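Subject: Re: [vullham-list] Shared laundry / wash room, what are we doing

Ok answering this in bits, I've got a pot on and the phone keeps going.

> On the subject of the wash room. Can somebody please say once and for all
> whether the water in Vullham is hard or not, and if it is, are we getting
> the softener or aren't we? My shower head is clogged again, second time since
> April. The kettle looks like the inside of a cave. I was told the Karnetti
> unit was "being looked into" and then heard nothing. Also my towels
> could stand up on their own. I don't want to spend money I don't need to,
> but I'm spending it anyway on descaler and shampoo that won't lather.
> Also what happened with the pipe under the stairs?

Yes it's hard. Very. Anyone who has lived on the Gevach side knows it, same supply, same white crust on everything. The old test strips I had went dark purple straight away, which on that brand is top of the chart. Not dangerous, you can drink it all day, it just wrecks heaters and makes soap useless.

Softener. Two quotes in, finally.

- Karnetti: bigger tank, salt fed, they do the install and take the old filter housing away. Came to 4,000 all in, before tax. Service visit once a year is extra and they were vague on how much.
- Christodoulou: cheaper up front but its the smaller tank, and you book your own plumber. Also they want the drain moved, which means opening the wall by the boiler. Not keen.

I lean Karnetti. If we split it by apartment it hurts less than it sounds, and the boiler people already said the heating coil was nearly finished from scale. A new coil isn't free either. But I'm not signing anything on my own, so yes or no from everybody please, to the list, not to me privately, I lose those.

Things you can do in the meantime, from the last time we went round on this:

Shower heads. Unscrew, leave overnight in a bowl of plain white vinegar, scrub with an old toothbrush, run it hot for a bit before you put it back. Don't do this with the brass ones, it strips the finish. Ask me how I know.

Kettle. Vinegar and water half and half, boil, leave it, rinse 3 times or your coffee will taste of pickles.

Towels. Less detergent, not more. I know it feels wrong. The stiff feeling is mostly soap that never rinsed out. Half a cup of vinegar in the rinse drawer and skip the fabric softener completely. Line dry and then a few minutes in the dryer if you can get it.

Hair and skin. Several people asked. Curly hair gets it worst, it goes dry and dull and nothing soaks in. What helps: a clarifying wash every couple weeks, cooler water, and rinse for longer than you think. A filter on the shower takes out chlorine but it does NOT soften anything whatever the box says, so don't go buy one for that.
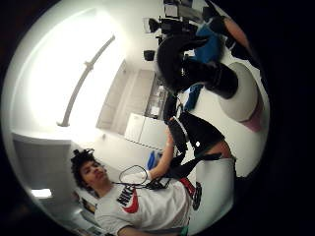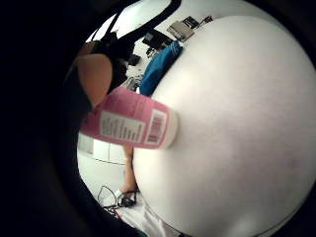 first one: white Nike tee and curls. second one: the pink container

Back to the pipe. The one under the stairs is fixed, or at least it's been quiet. It was the joint and not the pipe itself, so that was cheap. Please still don't stack boxes against it, whoever's they are, I moved them to the bike rack and they are getting dusty there. There's a shutoff behind the panel, red handle, quarter turn. Worth everyone knowing wher it is.

Wash room hours: no change. The left machine still stops before the final spin, just set it to spin again by hand. If we do get the softener I'd want both machines run empty on hot first to clear the old scale out, otherwise it breaks loose and blocks the drain filter. Same for dishwashers at home.

Salt. If it's Karnetti we'd need somewhere dry to keep the bags. Cupboard next to the meters? It's full of paint cans right now, most of them dried solid I bet. If any are yours come get them, otherwise they go to the dump with my next load.

One question I couldn't answer: someone on a low salt diet asked if softened water is ok to drink. Both firms said you can leave the kitchen cold tap on the unsoftened line. Costs a little more in pipe. I'd do it anyway, tastes better too, but say so if you disagree. And check with your doctor not with me.

So what I need back:

1. Karnetti, Christodoulou or neither
2. kitchen tap softened yes/no
3. paint cans, yours or not

Quote is only good until the end of the month so sooner the better. Pot is boiling over, have to run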